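right so some of you asked how the house move went. thread. typing this on the bus so forgive the state of it

1/ we've gone from a second floor flat in the middle of town to a terrace out in Neltby. same rent near enough. more stairs somehow

2/ quotes for the van. first firm wanted 1,532. second one 1,429 and they'd only do mornings. for a two bed flat!! half of which was books

3/ ended up hiring a van ourselves and roping in my brother in law and his mate. 605 all in with the deposit and the diesel. plus a lot of bacon rolls

4/ would I do it again. no. but ask me when I've forgotten about the sofa

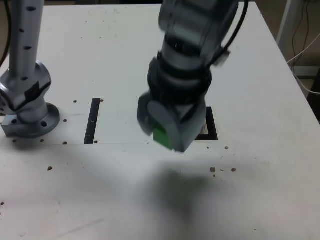 5/ the sofa. measured the sofa. measured the new front door. did not measure the turn at the bottom of the stairs. it now lives in the front room, which was meant to be my office. so I work in the back bedroom with the boiler

6/ boiler is a Velteck. never heard of them. manual is four languages and none of the pages are in order. it makes a noise at 5 in the morning like someone dropping cutlery

7/ rang the letting agents about it. "that's normal for that model". ok

8/ things I packed well — glasses, plates, the big lamp. things I packed badly — everything from the bathroom. shampoo in with the towels. you can guess

9/ label your boxes on the SIDE not the top. everyone says this and I still did the top. stack of nine in the hall and couldn't read a single one

10/ also don't write "misc" on them. I have five boxes of misc. one of them has the kettle in it, or had, we bought a new kettle 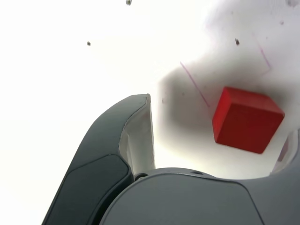 11/ broadband. Sorkari said up and running on moving day. it was 55 minutes on hold to be told the order was never placed. then another go the next morning and a different bloke found it straight away, under the old postcode

12/ still took over a week. did all my work off my phone in the kitchen becuase that's the only room with signal. by the window. standing up

13/ post redirection, do it two weeks before. we did it the night before and I've been back to the old flat twice to pick up letters. new people very nice about it. they've painted already and it looks miles better than when we had it, slightly annoyed

14/ good bits now. there's a garden. small, mostly slabs, but there's a pear tree at the back and somebody's looked after it

15/ next door brought round a loaf the first evening. nine years in the flat and I knew one person on our landing, to nod to

16/ bakery on the corner does a cheese twist that's worth the move on its own. shuts at two though so plan your day

17/ bus is the downside. one every half hour and the last one back is 22:40. missed it once allready and the taxi was painful

18/ council tax, water, electric — take a photo of both meters, both houses, the day you leave and the day you arrive. old supplier tried to bill us into November. sent them the photo and they went quiet

19/ oh and check the loft before you hand the keys back. we left the christmas tree up there. that was one of the two trips

20/ anyway. still living round boxes, can't find my good coat, curtains are bedsheets. if anyone near Neltby wants a free wardrobe it's yours, you'll need two people and a bigger car than you think

21/ my stop. will answer the boiler questions later if anyone's got one of these things and knows what the flashing light is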